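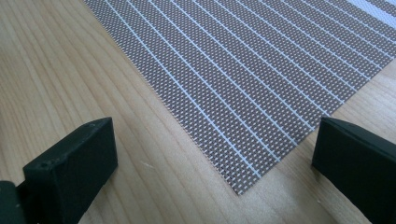

Week 4: Plain weave, and why your edges pull in

Okay, last week we got everybody's loom warped (sort of!), so tonight we weave. Plain weave is over one, under one, then the opposite on the way back. You did it with construction paper in second grade and it hasn't changed.

A few words you'll hear me use all evening:

Warp: the threads under tension on the loom.
Weft: the thread you pass back and forth.
Pick: one pass of the weft.
Sett: how closely the warp threads are spaced.

Now, draw-in. Your piece starts at 13 inches wide and ten picks later it's shrinking toward the middle. I did this for years and blamed my yarn. What fixed it for me was laying the weft in at an angle, like a low hill, before beating it down. Frida Steinarsdóttir bubbles hers instead, lots of little humps, and her edges are nicer than mine, so try both.

For the sampler, use 120 warp ends and leave a long tail on each side. If a warp thread snaps, don't cut anything — pin in a new length and keep going. I'll show you the knot when it happens to you (it will).

Before next time, please read Samira Najjar's handout on twill, the one with the Jalthorpe drafts in it. Skip the part on double cloth for now. And bring a tapestry needle, a blunt one, plus whatever yarn you'd like for hemstitching. I have spare cotton in cream and a truly awful green.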